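The Microwave Lesson

by A. Ní Bhriain

The job was called teaching, which I liked until I saw the classroom.

It was a white rented room over a tile showroom, and the student wasn't in it. The student was a robot in a warehouse somewhere else, or it was going to be, when the company that was building it had finished. What we had were its hands. They were grey plastic things with padded jaws and a trigger, one for the left and one for the right, and you carried them about and did housework with them. The hands remembered what you did. Later on the robot would be shown all of it at once and would know how to heat up a bowl of soup.

That was the theory. I had been a relief teacher for years before this, and I'd heard theories.

The company was Wumorar. On my first Monday the supervisor gave me a laminated card with the steps on it. Approach counter. Open door. Take bowl. Place bowl. Close door. Turn knob. Wait. Open door. Remove bowl. Return everything to where it was, then do it again, a little differently.

"Differently how?" I asked.

"Naturally," she said.

I asked what naturally meant if it had to be on purpose, and she said most people didn't ask that until the second week.

The bowl was never full. I brought this up as well. Anybody who has heated soup knows that the whole of the skill is in the soup, in not tipping it down your front on the way back to the table. An empty bowl can be carried upside down. I was told that liquids were a later milestone. I pictured a household somewhere in the future, a tired woman coming in from work, and the robot presenting her, very smoothly, with a warm empty bowl.

We got paid by the episode. An episode was one time through the card, start to finish, and if you dropped the bowl you were meant to say "discard" out loud and start over. The quick ones among us learned to drop it early in the run if they were going to drop it at all. I worked across from a young man who had come from a car wash and was better at it than anyone. He had a loose, lazy swing to his wrist. I used to think about that swing going into every kitchen in the country, and the car wash seeing none of the money.

I was not good at it. My hands shook a bit by the afternoon. I'd close the jaws on the rim of the bowl and there'd be a small rattle all the way to the microwave, and I thought, well, that's in there now. Somewhere in the middle of the machine's education there is a nervous woman of fifty-eight who needs her lunch.

When I told the supervisor this she said the shaky ones were useful. They showed the model how to recover.

"Recover from what?"

"From being off."

I have been called worse things by principals.

In April they sent us the numbers. There was a sheet taped beside the light switch, with Groltura printed at the top, the outfit that had bought Wumorar over the long weekend without any of us noticing. It said we had done 1142 episodes of the bowl. It said the robot had now tried the bowl by itself, 20 times, and had managed it 4. No one said anything while they read it. Then the car wash boy said four was more than he'd have guessed, and went to put his hands on.

I couldn't leave it alone. I asked whether I could see the four. I didn't expect a yes, but that afternoon the supervisor pulled a chair up for me and played them on her laptop with the sound off.

The first three were nothing much. The arm came in from the side like something being lowered off a truck, took the bowl, put the bowl in, shut the door. You could have been watching a boom gate. I was ready to go back to work feeling I'd been right all along, and there is no nicer feeling.

In the fourth one it missed. It came down beside the bowl and shut its jaws on air, and stopped. Then it drew back a little, waited, dipped twice at the rim without touching it, and closed. It carried the bowl across with a rattle.

"There," said the supervisor. "That's you."

I said it could be anyone. I said it could be a loose screw. She agreed that it could, and I noticed she was watching me and had stopped watching the laptop. I've done the same thing to children, telling them I could see their effort in a drawing, when what I could see was that it was ten to three and I needed them back in their seats on Tuesday.

So I don't say it was me. I do say that the double dip is what I do with a tea bag, and have done since I was a girl, and that I hadn't known I did it with the bowl until I watched a machine do it in a silent room.

I went back in. They had let in more people by then, and we were working nearly on top of each other.

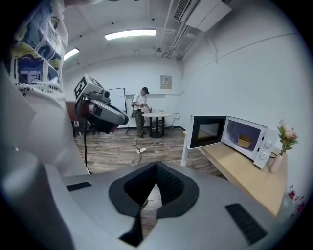

6 min read

The microwave door was open and the light was on inside, and the yellowish bowl sat on the turntable. Across the room a man with a backpack on stood by the round table with the potted plant, holding something small and dark in front of his chest. Right at my left elbow was a white T-shirt with buildings printed on it and a line of writing about a star that I never got to the end of. Whoever was in it held their own grey hand out, with the patterned cube on top, pointed at the same room as mine.

I thought about doing it badly. It would have been the easiest thing in the world. I could have taught it to put the bowl on the floor. I could have taught it to go over to the pink flowers and stand there with its jaws open, smelling them, and some engineer at Groltura would have spent a month finding out why. About half of me still thinks I should have.

What I did was try to hold the tool as if I weren't thinking of anything. That can't be done. I thought of the tea bag, and my wrist went stiff as a broom. I came at the rim cleanly, first go, no dip, no rattle, like the boom gate. It was the best episode I ever did and there wasn't a thing of mine in it.

"Lovely," said the supervisor, from the door.

I put the bowl back and shut the microwave and opened it again. Then I said "discard", loudly, though I hadn't dropped anything, and she wrote something down, and I started over.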